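课程项目报告:从第一视角操作视频中学习软袋装填动作的阶段划分

一、项目背景

本报告是机器人学习课程的期末项目。我们小组有4名成员,题目是在课程开始后的第二周定下来的。最初我们想做的是让机械臂直接完成装茶包的全部过程,但是指导老师看了计划以后认为范围太大,建议先解决一个更小的问题:机器怎样知道现在的动作进行到了哪一个阶段。我们接受了这个建议。后来的工作都围绕这个问题进行。

选择茶包,主要有两个考虑。第一,无纺布的小袋子很软,没有固定的形状,开口常常粘在一起,人需要用两只手的指尖配合才能打开。这一类物体在抓取研究里叫做可变形物体,比盒子和杯子困难。第二,材料便宜,同一个动作可以重复很多次,而每一次的细节都不完全相同,适合用来检查模型有没有真正学到东西。

二、数据采集

录制使用头戴相机,视角与操作者的眼睛接近。我们也试过把相机固定在桌子上方的支架上,但是操作者低头的时候,头部会挡住手,所以放弃了这个方案。数据管理使用课程提供的平台Hurilix,标注界面是我们自己在它的基础上修改的,组内把这个版本叫做Skoldale。

每一段视频从操作者拿起空袋开始,到装好的茶包放到成品堆为止。操作者可以按照自己的习惯来做,我们没有规定先用左手还是右手,也没有规定袋子应该装到多满。这样做的坏处是数据不整齐,好处是比较接近真实的家庭劳动。

我们一共得到65段可以使用的视频。有一些录像没有采用,原因大部分是手离开了画面,少数是相机的带子松了,画面一直往下滑。

桌面用蓝色的布置,白色的袋子和浅色的手在上面都比较清楚。干叶的颜色有灰绿色和褐色两种,放在不同的纸盘里。碎叶会掉得到处都是,开始时我们每录一段就清理一次,后来不再清理,让碎叶留在桌上。这个改变对结果有影响,在第五节会说明。

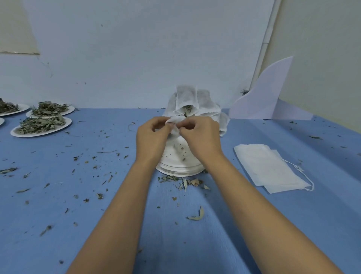 三、阶段的定义

我们把装填一个茶包的过程分为五个阶段:取袋、开口、装叶、整理袋口、放置。定义阶段比我们预想的难得多。开始的时候,两名标注者对同一段视频的划分经常不同,特别是“开口”和“整理袋口”之间。这两个阶段里手的姿势几乎一样,都是双手的指尖捏住袋子的边缘,区别只在于袋子里面有没有叶子。而袋子的口很小,从相机的角度常常看不见里面。

经过讨论,我们增加了两条规则。第一条,只要在同一段视频里,此前已经出现过放入叶子的动作,后面捏住袋口的动作就标为“整理袋口”,不管能不能看见叶子。第二条,如果操作者发现装得太少,又回去加叶子,那么从手离开袋口的那一帧开始重新标为“装叶”。有了这两条规则以后,标注者之间的一致率达到96%。

这里需要承认一个问题:第一条规则使用了前面的信息。所以只看一帧图片的模型,在理论上不可能把这两个阶段完全分开。我们在选择模型的时候考虑到了这一点。

四、方法

我们比较了两个模型。基线模型对每一帧单独分类,使用预训练的图像编码器,只训练最后的分类层。第二个模型在同样的编码器后面加入一个时序模块,输入是连续的一小段特征,输出是最后一帧的阶段。为了公平,两个模型使用相同的训练集和测试集,划分的时候保证同一名操作者的视频不会同时出现在两边。

训练集从视频中均匀取帧,共4000帧。时序模型每次还要读入这些帧前面的特征,但是计算损失的帧数与基线模型相同。手的位置没有作为单独的输入。我们试过先检测手的关键点,再把坐标送入模型,可是指尖被袋子遮住时检测结果跳动很大,反而让训练变得不稳定,最后没有使用。

训练在实验室的公用计算机Resgate上完成。因为要和别的小组排队,我们主要在星期六运行实验,每一种设置能够重复的次数不多。

五、结果与讨论

时序模型在五个阶段上都比基线好,差别最大的正是“开口”和“整理袋口”。基线模型在这两个阶段之间的判断接近于猜测,同一个动作中间会来回变化好几次。时序模型的输出比较稳定,但是阶段转换的时间点常常晚一点,尤其是动作很快的操作者。

“取袋”的错误有一个比较有意思的原因。我们检查错误样本后发现,基线模型好像在用桌面上碎叶的多少来判断阶段:桌子干净时,它容易回答“取袋”;碎叶很多时,它容易回答“装叶”或者“整理袋口”。早期的视频每段都清理过桌子,碎叶的数量确实和阶段有关系,模型学到的是这个捷径。我们把不清理桌子的视频加入训练集以后,这种错误明显减少。如果从一开始就不清理,可能会更早发现这个问题,也可能根本不会发现。

成品堆也带来了类似的困难。白色的茶包靠在一起,模型有时把它们当作手里的袋子。我们尝试把画面裁剪到双手附近,对“放置”以外的阶段有帮助,但是“放置”的准确率下降,因为裁剪以后看不到手要去的地方。最后报告的结果使用的是没有裁剪的画面。

六、与机械臂的连接

按照原来的计划,识别结果要送给双臂平台Chevalier,由它在“装叶”阶段结束后递上下一个空袋。我们完成了通信接口,并且用录好的视频做了测试,阶段信号可以正确触发递袋的程序。真人与机械臂同时操作的实验没有做,安全审查需要的时间超过了课程的时间。所以本报告不能说明这个方法在真实协作中是否好用。

在接口测试中,我们加了一个简单的延迟条件:新的阶段必须连续出现一段时间才会发出信号。这样误触发少了,可是反应更慢。对递袋来说慢一点可以接受,对需要帮忙扶住袋口的任务恐怕不行。

七、不足与后续工作

操作者都是本组的同学,动作习惯比较接近,换成不熟悉这项工作的人,结果可能会变差。袋子也只有一种材料,没有试过棉布袋或者纸袋。

另外,五个阶段的标签对“装得好不好”没有任何描述。一个只装了几片叶子的茶包和一个装满的茶包,在我们的数据里是完全一样的。七月以后如果还能使用实验室,我们希望在每个茶包放下以后增加称重,把重量作为另一种标签,然后再看视觉特征能不能预测它。标注规则的全文和两个模型的训练设置已经放在课程平台的小组目录中。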